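The Bottle Change

I had been at Lorkik for all of two weeks when Shazia Jafri put her head around the door and asked if I could lift.

"Lift what?" I said, which was my first mistake, because apparently the right answer is no. Junaid Ansari says no. Junaid has a shoulder. He has had the shoulder for as long as anyone can remember, and it comes and goes depending on whether there's water in the dispenser.

I said sure, I could lift. I'd helped my sister move into a fourth-floor walk-up that January and I was still feeling pretty pleased with myself. Shazia wrote my name on a sticky note, stuck it on her monitor and went away, and that was how I became the person who changed the water.

You have to understand that the water was a big deal in that room. Before I came they'd had a thing called a Dorkow, a beige machine that hummed all day and leaked into the carpet of the old office until the people downstairs complained. When the company moved into the Zirier building, with the brick walls and the tin-looking ceiling that made every rainstorm sound like applause, Shazia said she'd carry water up from the river in a bucket before she'd have another Dorkow. So they got the white one. It had two taps and no hum at all, and people were weirdly proud of it. I was shown it on my first morning before I was shown the bathroom.

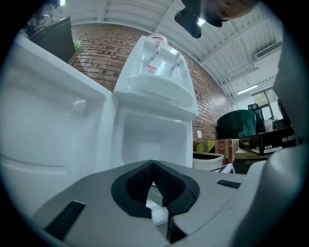
What Kandasamy Told Me

The bottles came from a man named Kandasamy, who drove a van with one working door. He brought them up himself, one on each shoulder, and he was at least 60 and not a big man, and he never once breathed hard. I asked him how you get a full 19-liter bottle upside down onto a machine without soaking yourself.

"Fast," he said.

I waited for more. He was stacking the empties.

"You don't think about it," he said. "You think, you get wet."

So naturally I thought about it for days. I thought about it on the bus. I watched the level in the bottle go down the way you'd watch a gas gauge on a long empty road, and I started getting annoyed with people for being thirsty. Junaid drank more than anybody. He'd fill his mug, stand there and drink the whole thing, then fill it again for the walk back to his desk – a walk of maybe four steps! I also began to notice that he never put the mug down on the cabinet, even though it was right there at elbow height. Nobody did. There was always a green bottle up there with a white cap, and people worked around it.

"Whose is that?" I asked him.

He looked at it like I'd asked who owned the wall. "It was there when we moved in," he said. "Shazia thinks it's lucky."

"Is it?"

"We haven't had a leak."

The Day It Ran Out

It happened at 7 in the evening. Most people had gone. I heard the last big glug, and then Junaid at the tap saying "Oh" in a very innocent voice, and then he was rubbing his shoulder.

I rolled up my sleeves. I wiped the neck of the new bottle the way Shazia had taught me, peeled off the seal, got one hand under the base and one around the neck, and hoisted. For a second it was lovely. I was strong, I was graceful, I was Kandasamy with both doors working.

Then I thought about it.

I won't go through the whole thing. A good 12 liters went into the machine and the rest went into me, my shoes, the power strip (off, thank God) and a box of envelopes that had been waiting since spring to be mailed. On the way around I caught the cabinet with my hip. I saw the green bottle rock one way, and then the other, and Junaid came across that floor like a goalkeeper and caught it. Over his head. With the shoulder.

We stood there dripping and looked at his arm.

"Please don't tell Shazia," he said.

"About the bottle?"

"About the arm."

I told him I'd think about it. He mopped the whole floor by himself, and then he went and got me tea from the place on the corner, with the ginger biscuits, and he has never told a soul how much of that water missed. When Shazia came in the next morning she looked at the dispenser, and at the level, and at the tiles, which had never been so clean in their lives.

"No trouble?" she asked.

"None," we said, both of us, a bit too quick.

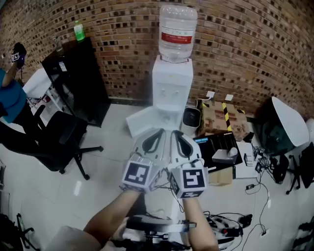 The dispenser in its corner, with the little bin to the right and the green bottle up on its cabinet.

I did the next change with Junaid holding the machine steady, and the one after that he did alone, at lunch, with everybody watching. He told them he'd been seeing a physical therapist. Shazia clapped. She took my name off her monitor and stuck his up in its place, and he gave me such a look across the room that I had to go and get myself a glass of water.

I took it from the left tap and drank it standing up, and then I filled it again for the walk back.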